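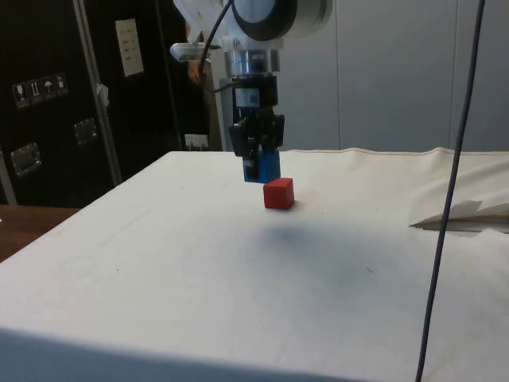

White cloth on a work table. I keep getting asked about it so fine, a whole page. Cotton, plain, nothing with a raised weave if you can help it. Put it on the table you use for small stuff -- blocks, beads, buttons, foam bits, whatever the kids or the hobby leave around. You find things faster on white. Small red cube in the middle of a white cloth, your eye goes right to it, same with the blue. Try that on a patterned tablecloth. The price is you see every speck and every wrinkle too, and there's no hiding a cloth that has gone a bit grubby.

Keeping it decent:

Shake it outside first. Always. Dry specks come off dry, and if you wipe them wet they smear.

Wrinkles -- small ones, leave them. Bigger ones make cubes lean and towers fall. Pull the cloth tight from the corners, let it hang well over the front edge, clip it underneath. Binder clips work. Clothespins slip, don't bother.

Faint rings from cups or jars: dab of dish soap, cold water, leave it 30 minutes, rinse. Do it before the wash not after. If it's pencil, use a clean white eraser before any water gets near it. Olanrewaju Danladi wrote in to say bread works also. Tried it, it sort of works, then you have crumbs.

Hot wash, no softener. Softener leaves a film and then foam drags on it. Line dry if you can. Iron only if company's coming.

Get two cloths. One on, one in the wash. Mine are both Omance seconds from the July sale and they've held up fine, one has a pulled thread at the hem, who cares.

No cloth? Bare white top is OK too. Easier to wipe, noisier, slides more.

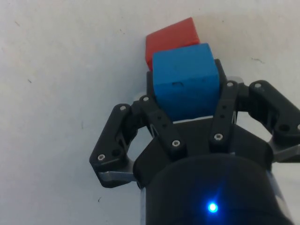
Foam blocks need there own routine. They are soft and they have pores, and pores hold dust, so a quick wipe does less than you think. Lukewarm water, one drop of soap, squeeze, squeeze again, press in a towel, stand them on a rack overnight. Don't wring. Check the faces while you're at it. A small dark notch like the one on the front of the blue cube is no reason to throw a block out, but do pick any grit out of a dent with a dry toothbrush before you wash, or it packs in deeper. Corners go soft and round after a while, also fine. Toss it when bits start crumbling off. And wipe the table before the clean blocks go back, those little dark specks on a white top end up on the foam sooner or later.

Wash colors seperately the first time. Red especially. Put a red one in a bowl with a white rag for a few minutes and look at the rag.

No dishwasher. No dryer. Joyce Rweyemamu did the dryer, low heat, in a sock, and got back something like a raisin.

Sun fades them. Blue goes first in my house, others say red. Lidded bin, closet shelf, done.

Storage: one shallow tray per color if you have the room, if not one big bin and a smaller box for the damaged ones. Don't press foam down to get the lid on. It remembers. I had a set squashed under a Judov box all winter and they never did square up again.

Marks on the bare table -- thin dark streaks are mostly rubbed-off rubber or shoe polish or who knows. Damp cloth with baking soda, light circles, wipe off. Melamine sponge only as a last resort, it dulls the finish and you'll see the dull patch every time the light's on. Test in a corner first.

Lamp: one bright bulb straight overhead gives you a big shadow just where you want to look. Two smaller lamps, one each side. Or shift the table nearer the window.

More on stain sticks when I get to it. Efe, I owe you an answer about felt, haven't forgotten.

Recent tips
Getting candle wax out of a runner
Jar lids that won't budge
Fevby shelf liner, six months on
Sorting 500 buttons without losing your mind
What to do with single socks
Drawer dividers from cereal boxes
Chinyere Mohammed's ironing board cover fix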